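## 5. What went wrong

The previous section reported how often the Flurnilora cell folded a towel. The present one is concerned with the remainder. We ran 200 folds at the Nirnmont site in April, with the same controller settings throughout, and 20 of them failed. A ten per cent failure rate is respectable for deformable objects and would be grounds for dismissal in a hotel laundry.

We sorted the failures by first cause, reading backwards through the logs from the moment the operator pressed stop. Ten were false holds: the controller believed it had cloth when it had something less than cloth. Five were collisions or near collisions between the arms. The last five we have filed under "other", a category with which we became quite familiar during the month.

### 5.1 False holds

The Grever hold check is simple. The fingers close until the motor current passes a threshold. If the gap between them is then wider than the value recorded for an empty close, the controller reports a hold and the next motion starts. On flat cotton the check had given us no trouble, and we had stopped thinking about it, a state of mind that this section has since corrected.

Towels with a thick, fuzzy hem are another matter. At a corner the hem tends to roll over on itself, and there is plenty of loose fibre about. The fingers can close on a wisp of the stuff, meet enough resistance to satisfy the current threshold, and stop with a gap just above the empty value. All the numbers agree that a towel is being held. The arm then lifts with great care and carries its fluff to the correct position, where it waits for the other arm to do its part.

The wrist camera ought to settle the matter, and in our setup it very nearly doesn't help at all. With the fingers coming up from the bottom of the view and the cloth filling most of what lies beyond them, a good corner hold looks like the one in Figure 1: narrow tips meeting at the hem, strands hanging between them. A false hold, in the moment before the lift, also has narrow tips at the hem and strands hanging between them. Our image classifier was trained on frames taken before the lift, and it agreed with the current threshold in every one of the ten failures. We had been calling this redundancy.

**Figure 1.** Wrist view of a corner hold on a knitted towel, with loose fibre at the fingertips.

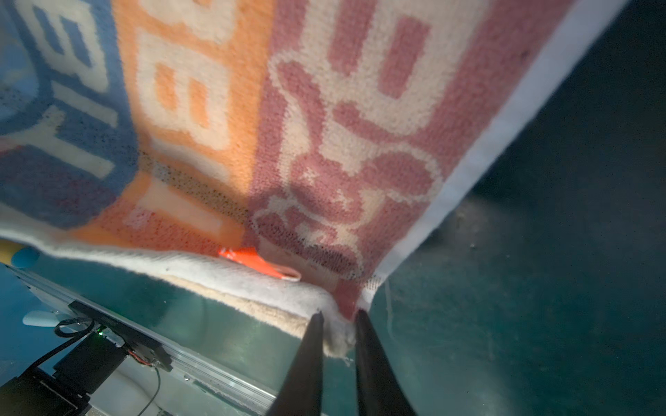 Genivaldo Fagundes, commenting on a draft of this section, thought that we were being unfair to the classifier. It had been asked whether there was towel between the fingers, he wrote, and there was, in the sense that there is sheep in a jumper. His complaint was with the question. A hold should be judged by whether the cloth goes where the gripper goes, and no single frame taken at rest can say so, however well lit. He added that he had made the same point at the design review and would be glad to see it in print this time.

It is now in print. We followed his suggestion and added a tug test: after closing, the gripper moves a short distance away from the body of the towel, and the hem in the wrist image must move with it. We replayed the ten failed grasps on the bench by setting the corner up by hand and letting the arm close on it. The tug test rejected all of them. We don't place much weight on this, as the people setting up the corners knew perfectly well which answer was wanted.

The test has a cost. Every grasp takes longer, and a tug on a marginal hold will sometimes turn it into no hold at all, so that a fold which might have scraped through is sent back to the start. We consider this a fair price. The operator of the cell considers it a nuisance, and has said so in the shift log, using fewer words.

### 5.2 The arms meet

The five collision failures are the ones with a safety side to them. Both arms are mounted on one rail at the front of the table and bend inwards to work on the same piece of cloth. The planner keeps them apart by means of a Wikström zone, our name for a vertical slab of space down the middle of the table that only one arm may enter at a time. Each arm asks for the slab, waits until it is free, enters, and gives it back on leaving.

What we had overlooked is that an arm can let go of the slab without leaving it. After a false hold is noticed late, the recovery routine cancels the current motion. Cancelling a motion also cancelled its claim on the slab, so an arm stopped dead in the middle became, as far as the planner could tell, no longer there. The other arm was granted entry at once. In three of the five cases the operator got to the stop button first. In the other two the forearms touched at low speed and the torque limit halted both, leaving nothing damaged beyond our opinion of the recovery routine.

**Figure 2.** Both arms holding a towel on the work surface, with the baskets behind.
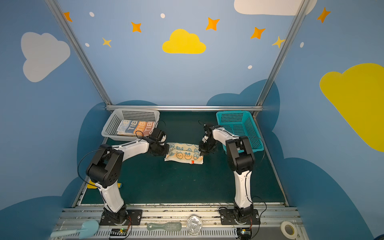 The fix was to tie each claim to the measured position of the arm, and to release it only when the whole forearm is clear. This is how we had described the scheme in our own design notes, and the code has now caught up with them. It did bring one fresh difficulty. The claim had previously covered the gripper and little else, whereas a forearm is long and has to reach in from its own side. With both grippers on the towel, one at the left edge and one at the right, there is no great distance between the working positions, and the right arm also stands partly in front of the turquoise basket. A rule that keeps whole forearms apart therefore has to make an exception for the two-handed hold. We allow it as a named state, entered only when both arms are already gripping and left only by opening one gripper at a time. Exceptions to safety rules should make the reader uneasy, and this one has been through review twice for that reason.

We should also admit that the torque limit did its job under kind conditions. The arms were moving slowly, as they do near cloth. The same fault during a fast return from the baskets would have been a harder knock. We didn't test this, and we have since lowered the return speed instead, to the further dismay of the shift log.

### 5.3 Other

Three of the remaining failures began at the sewn tag. It is small, bright and stiffer than the towel, and the corner detector took it for a corner. The gripper then picked up the tag with complete success. A colour mask removed the problem for the towels we have, and will presumably remove the corner as well on the first towel of that colour.

One failure came from a network drop between the planner and the left arm, after which the cell stopped as designed. The last is recorded in the log as "towel upset". We have the joint positions for the whole run and they show nothing unusual. It stays in the totals as a failure, cause unknown.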